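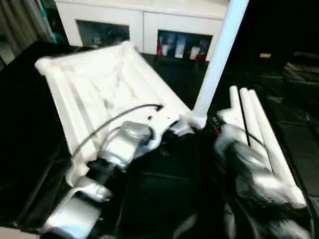
White hand, black tabletop.

Search this site Go
Last updated Mar 27, 2026

1/ My electric bill went up again, so I did what any well-adjusted adult does and read the Hikdale utility's rate filing. It runs 991 pages. The part where they want more money is on page 5. The rest is padding, or charts, or both.

2/ The ask is a higher "fixed customer charge." You pay it before you turn on a single light. Go to Peru for a month, unplug the fridge, live by candle – you still owe them $40.

3/ Their reasoning is that poles and wires cost the same however much power you use. Fair enough. But then the filing also says heavy users are why they need the new Brunner substation. Pick one, folks.

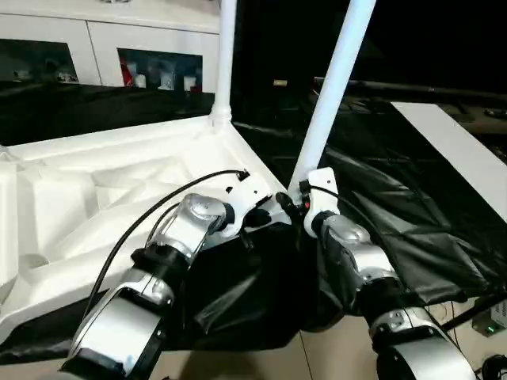
Greta here, third floor at Grurnusura Apartments. My whole bill was under $60 in February and I keep the heat at 62. With this new charge, what exactly am I saving by wearing two sweaters?

4/ A fair question, and I went looking for the answer. The filing calls people like her "low-usage accounts" and says the effect on them will be "modest." I would like to see someone try paying a bill with a modest.

5/ There is a help program, Fundbridge. It has room for 500 households. You apply by mail. The form asks for your last bill, which they stopped mailing when they moved everyone to paperless.

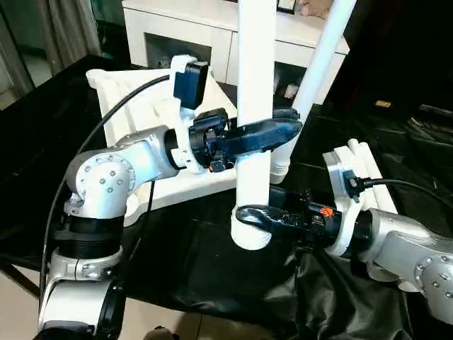

White pipes, two robot arms.

6/ Written comments are still open. Mine is one page, which I figure makes it the most readable thing in the docket. Put the docket number at the top or it goes in a pile somewhere.

Comments (3)

wattsleft: Solar owners get hit by this too, check the appendix.

mrs_dunlap: I read page 5. I need to lie down

toastersetting4: Does the candle thing work though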